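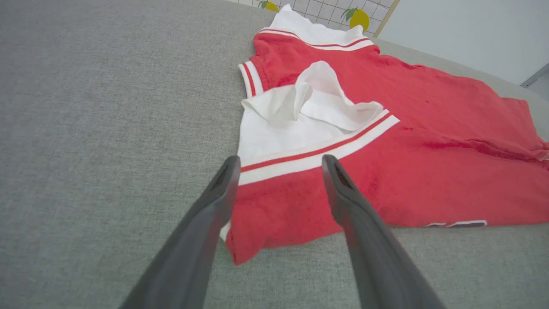 Eulalia Núñez reckons I've been drowning my lentils for years, and that a dal wants half the water and twice the patience. She put this in a comment under my last soup, in 4 separate instalments, the final one mostly about salt.

So I tried it her way. Red lentils, one onion, a thumb of ginger, and the heat so low I kept bending down to check the hob was on. It took most of an evening. I ate toast while I waited -- two rounds, then a third.

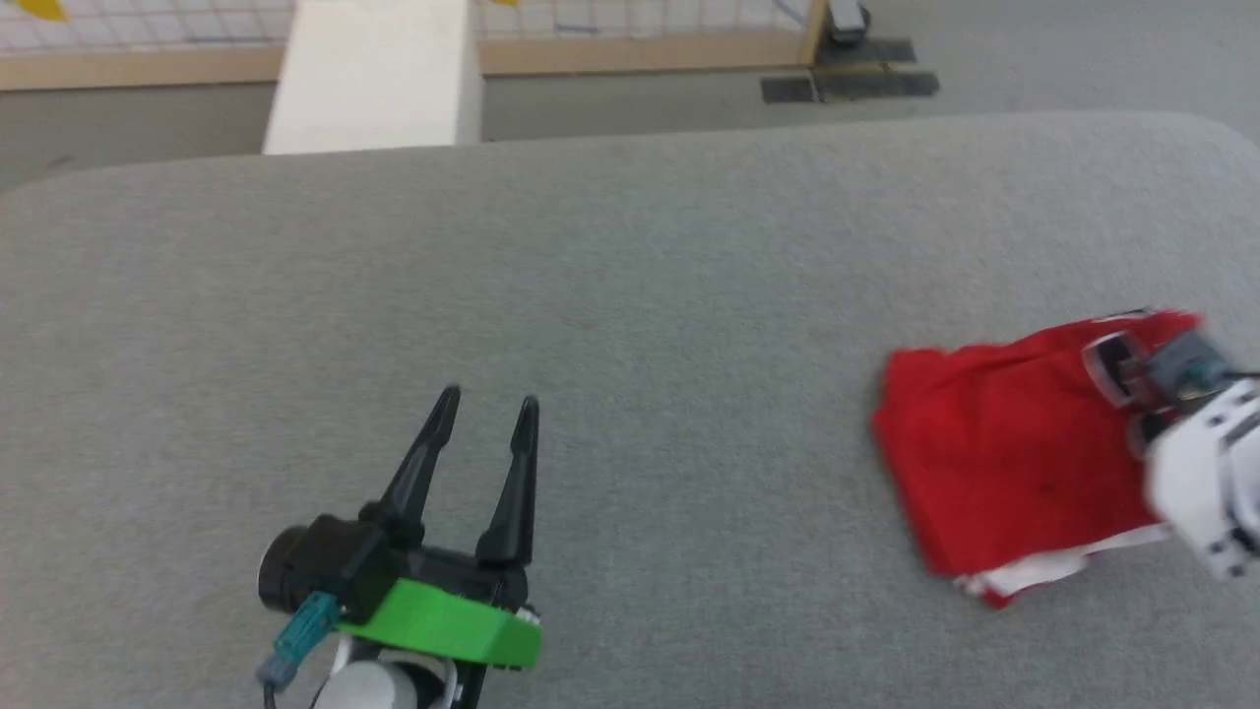
Page last changed: October, 21:40

The annoying part is that it was lovely. Thick, a bit sweet, and no need for the emergency spoonful of peanut butter. I'd still add more lemon than she allows. Leftovers set like cement overnight, so loosen them with a splash from the kettle.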